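Re: [cell-practice] Reach rules for wall cabinets, sim first?

Wyn Kemeys wrote:
> Do we really need the simulation step for shelf and cabinet jobs? The draft asks for 60 clean runs before anybody touches hardware, and that seems like a lot to me.

Hi Wyn, and hello to everyone I haven't written to since July!

I do think we need it, and I'd keep the 60. At Nokcombe we set the wrist speed limit (185 mm/s inside any opening) entirely in simulation, and I was so glad we did, what with two arms sharing one narrow space.
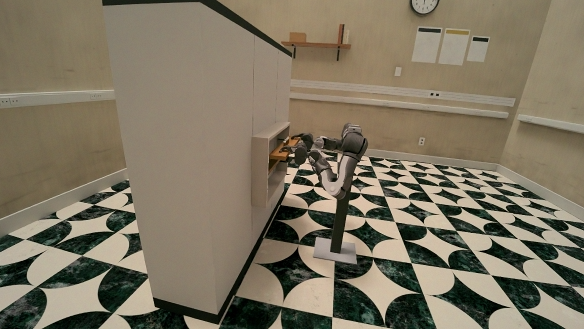 Both grippers at the upper board, simulated room.

What I'd add to section 4 is a line on clearance: 35 mm between either gripper and the cabinet sides, logged for every run. Would you be willing to draft the wording? I'm happy to read it over, and to send you our logs.

Warmly,
Meinir Craddock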